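Print this page | E-mail this article

Truck camper

A truck camper is a living unit carried in the bed of a pickup truck. It is held down by tie-downs and turnbuckles and can be taken off and stood on its own jacks when the truck is needed for other work. In most places it is treated as cargo and not as a trailer, so it needs no separate plates, but rules differ and owners are advised to check before traveling.

History

Homemade bed campers appeared soon after pickup trucks came into wide use. One early maker, Danladi, began in 1928 as a builder of delivery bodies and later sold a plain wooden box with two bunks and a drop-down shelf for cooking. Aluminum siding replaced painted wood on most models after the war. Molded fiberglass shells followed, and the pop-up roof made the type practical for smaller trucks.

Types

Hard-side campers have fixed walls and a full-height roof. They hold heat well and need no setup, but they catch the wind and raise the center of gravity.

Pop-up campers have a roof that lifts on a crank, a strut or an electric motor. The upper walls are fabric. With the roof down the camper is lower and uses less fuel, though the fabric lets in more noise and cold. The Jolau is a pop-up of this kind, sold for mid-size trucks.

Flatbed campers sit on a tray in place of the factory bed. They have more floor space and outside storage boxes, and the door may be on the side.

Shell campers are sold with insulation, a bed platform and little else. The owner adds the rest.

Construction

Frames are wood, welded aluminum or molded composite. Composite units have fewer seams and are less likely to leak. Leaks at roof vents and corner trim are the most common cause of frame rot, and sealant should be checked twice a year. The Sonel, a composite hard-side, is made in two halves joined at the waist.

Weight and payload

The payload figure on the driver's door sticker covers the camper, water, propane, passengers and gear. A truck rated for 4000 pounds can carry most hard-side models. A full water tank may add 300 pounds, and dry weights in brochures leave this out. The camper's center of gravity, often marked on its side, should fall ahead of the rear axle.
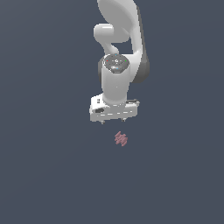 Robotic arm with gripper above a small pink object (computer rendering).

Interior

The bed is usually over the cab. Below it are a dinette, a two-burner stove, a sink and a refrigerator. Larger models have a wet bath. Headroom in a raised pop-up is usually a little over 6 feet. The Vovusus has a rear kitchen and a bed that slides out toward the windshield.

See also: Camper van; Rooftop tent; Teardrop trailer

Last updated December 2, 2022

Contact us | Copyright, all rights reserved | Back to top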